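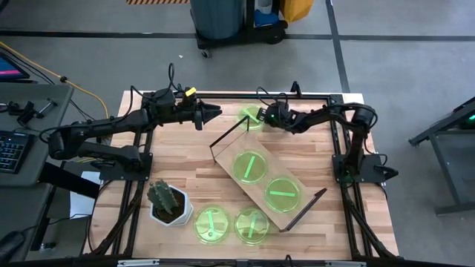
Rules for robots that share a room with people

A robot arm on a table is a machine with joints, a bit like your own arm. It has a part that works as a shoulder, a part that works as an elbow, and a wrist. At the end there is usually a gripper, which does the job of a finger and thumb. Two arms are often fixed to the same table so that one can hold while the other moves.

Picking up a green plate and setting it in a rack is the sort of task such arms are given. It sounds easy. For a machine it needs careful rules, and so does everyone who works near it. This page sets out the main ones, in the order a new worker would learn them.

Why there are rules at all

A robot arm does not know that you are there unless it has been given a way to find out. If a program says "move left", the arm moves left. It does not get bored, look round or say sorry. An arm that can lift a plate can also pinch a finger.

Engineers use two words here, and they mean different things. A hazard is something that could hurt you. A risk is how likely it is to hurt you, and how badly. A moving elbow joint is a hazard. If you are in another building, the risk to you is nil. If your hand is on the table next to it, the risk is much greater. Most safety rules work by keeping people and hazards apart, or by making the hazard slower and weaker.

What a standard is

A standard is a written list of rules that many people have agreed to follow. Your school may have one for crossing the road on a trip. Makers of robots have them too. They say how a stop button must work, what warnings must be given and what has to be tested before a machine is used. Without standards, each factory would do things its own way, and a worker who moved from one to another would have to guess.

Workplaces then add rules of their own. The ones below come from the training sheet used at Davodico, a firm in Paldale that teaches people to work with robot arms. The sheet was last changed on 22 September 2020.

Rule 1: Know the reach

Every arm has a working space. This is all the space the gripper and the joints could get to, even if today's job only uses a small part of it. The elbow counts. People tend to watch the gripper and forget that the elbow swings out on the other side.

You can try this yourself. Stand still and stretch your arms out. Turn slowly. Your working space is the shape your hands and elbows could touch without your feet moving.

Rule 2: Slow when people are near

While a person is setting up the table, the arms must be stopped. While a person is teaching an arm a new move, it may run only at slow speed. On the Davodico sheet the limit for teaching is 40 millimetres each second, a little less than the length of your thumb. A slow arm gives you time to move away, and gives the person at the controls time to stop it.

Rule 3: One person is in charge of starting

Before an arm starts, one named person checks that everyone is clear and says "starting" out loud. If two people can both start the machine, each may think the other has looked. Anybody may stop it. You do not need permission to press a stop button, and you will not be told off if it was a false alarm.

Marilou Pangilinan, who runs the training, makes each new worker press the stop button 3 times before they learn anything else. "They press it too gently the first time," she says. "It is a button. It can take it."

Rule 4: Dress for the job

Long hair is tied back. Scarves, loose sleeves and dangling necklaces stay away from the table, as a moving joint can catch them. Gloves are worn when the job calls for them, and only the kind listed for that job — a glove that is too big can be caught as easily as a sleeve.

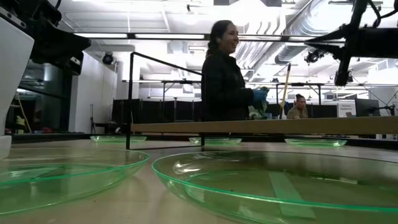
Shoes must be closed at the toe. Drinks are kept off any table that has an arm on it, and phones go in a pocket.

Rule 5: Put the objects where the plan says

A program may expect a plate in one place. If the plate is somewhere else, the gripper may close on nothing, or knock it to the floor. Some arms are guided by cameras and can cope with small changes. Even so, the table is checked before each run. Workers look for things that should not be there, such as tools or a forgotten pen.

Rule 6: Write it down

Each fault goes in the log, with the time and what the arm was doing. A dropped plate goes in. So does a strange noise. The log at the Castillo training room has almost 300 entries, and most are one line long. Small faults can point to a bigger one, such as a screw working loose.

Words to know

Gripper: the part at the end of the arm that holds things.
Joint: a place where the arm can bend or turn.
Hazard: something that could cause harm.
Risk: how likely the harm is, and how bad it would be.
Log: a record of what happened and when.

Something to do

Choose a machine at home, such as a washing machine or a toaster. Ask an adult to look at it with you while it is switched off. Write down one hazard and one rule that lowers the risk. Then look for a part that was put there to keep you safe, such as a door that locks during the wash.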